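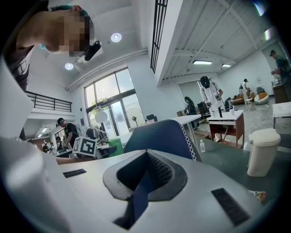
Sevim Yüksel
Hardware tester, Skiltside

I spent most of October comparing two hand-held grippers, and people keep asking me which one I would buy, so I am writing it down once and will send them the link.

The two are the Lulis and the Vekness. Both are the kind you hold in your hand and move through a task yourself, with a camera looking out over the jaws. We use the recordings to train an arm later. I had used an older Lulis for a year before this, so I am used to its habits, and you should keep that in mind when I say it felt easier.

Weight first. The Vekness is 325 grams heavier on our kitchen scale, with the battery in both. For five minutes you don't notice. After an hour of picking up cloths I had it in my left hand half the time, and my left hand is not good at this. The Lulis has its weight nearer the wrist. I could do a full morning with it and still type in the afternoon.

The trigger on the Vekness is better. It has a longer pull and it stops where you expect it to stop. The Lulis trigger has a soft spot in the last part of the travel, and when I close on something thin I tend to squeeze too hard. For boxes and bottles it makes no difference. For cloth it does.

Cameras. This took the longest and I redid it twice. The Vekness lens is wider, and the body of the gripper takes up a good part of the bottom of the image. The Lulis sees less of the room and a little more of the table in front of the jaws. I thought wide would win easily. We work in a big open room with tall windows at one end and fluorescent lights at the other, and people are at the tables all day. The wide camera gets all of it. That helps the tracking, which likes to have plenty of fixed things to look at, like railings and beams. It also means more faces to blur before we can share anything.

Bright windows are hard for both. When you swing from a window to a dark part of the room, the Lulis takes a moment to settle its exposure and the Vekness does it faster. I ended up locking the exposure on both and living with slightly white windows. If you do the same, set it with the gripper pointed at the table, or the table comes out nearly black.

For tracking I tried with and without printed markers. We have cubes with the black and white patterns on them, and you can leave one on the table close to where you work. With a cube in view, both units held their position well. Without one, the Lulis lost its place 30 times over the whole test, nearly always when I brought it right up to a plain white surface. I didn't keep a proper count on the Vekness until the second week, so I won't put a number on it, but it was clearly fewer.

Now cloth, which was the main reason for the test. I used ordinary microfiber cloths, the kind you buy in a pack, and did the same three things with each gripper: pick one up flat from the table, lift it by a corner, and drop it in a bin. Corners were fine. Flat pickup was bad on both until I changed the pads. The stock pads on the Lulis are too smooth. Rezaei sells a ribbed set that fits with a bit of filing, and those made more difference than anything else I changed. The cloth does bunch up and get between you and the camera, and then the recording shows mostly cloth. I kept some of those and threw out the ones where you couldn't see the table at all.
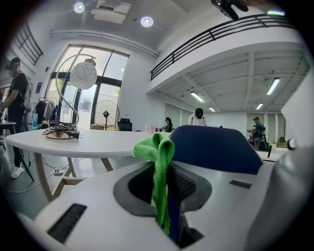 What it came to

By the last Tuesday I had 2,484 recordings, split nearly evenly. After throwing out the bad ones I trained the same small policy on each half and ran it on the arm. The difference was small. The Vekness half did a bit better on flat pickup and the Lulis half a bit better on the bin. With about 200 runs on the arm I wouldn't argue with anyone who called it a draw.

So for our work I am keeping the Lulis, with the Rezaei pads, mostly for my wrist. If you do short sessions, or your tables are plain and you can't leave a marker out, get the Vekness. Buy a second battery with either one. The Vekness charger also blinks green both when it is charging and when it is full, and I have written to them about that.

I still need to test the new Vekness firmware, which is supposed to change how the trigger reads near the closed end. I'll add a note under this post when I have run it for a week.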